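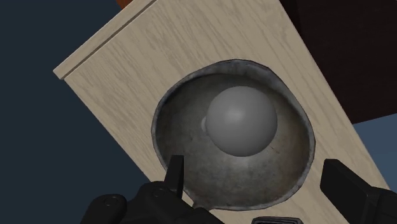 Figure 3. Simulated wrist view of the ball in the recess, with the gripper fingers at the bottom.

3.2 The simulated bench

I'll admit the simulator came second. The arm was already bolted to a bench in the Flokarard workshop by January, and I'd been happily bumping it into things for a while before Archana Bhatt talked me into building a digital copy (she was tired of hearing the servos complain through the wall). We used Zerodum for the physics and wrote our own little layer on top, called Brellum, that handles the resets, the lighting and the logging.

The task is simple to say: get the ball out of the bowl and don't scrape anything. A sphere sitting in a curved recess is a nasty target for a two-finger gripper! If one finger touches early, the ball rolls, and then you're chasing it up the wall. On the real bench I had been fixing that by hand, nudging the ball back with a pencil. In simulation I just hit reset, so I could finally run the same start pose over and over and look at what changed.

I went with a matte gray ball on a mottled gray metal surface on purpose. My first version had a bright green ball and the policy learned "green" in an afternoon, and then fell apart the moment I swapped it out. Gray on gray means the shading has to do most of the work. In Figure 3 the highlight on the upper right of the sphere and the faint shadow on the metal are pretty much all you get, and the black finger tip already overlaps the rim on the left. The board around the opening got a pale wood grain, mostly so the rim would be easy to find (and okay, partly so it would look like my bench).

We ran 418 episodes with this layout. The ball came out cleanly in 255 of them. I went through the failures one evening with a big pot of tea and sorted them by what touched first. The most common trouble was the left finger catching the rim on the way down, well before the ball was involved at all. Raising the approach height by 12 mm helped a lot with that, and we kept the change for everything in Section 4.

One thing I'd do differently is friction. I set a single value for the whole metal surface, and a worn bowl doesn't behave like that. Garg, the grasp planner we borrowed, lets you vary friction by patch, but turning it on made each episode 5 times slower on my old desktop, so I left it off. The real-bench runs in the next section use the same approach height and the same closing speed.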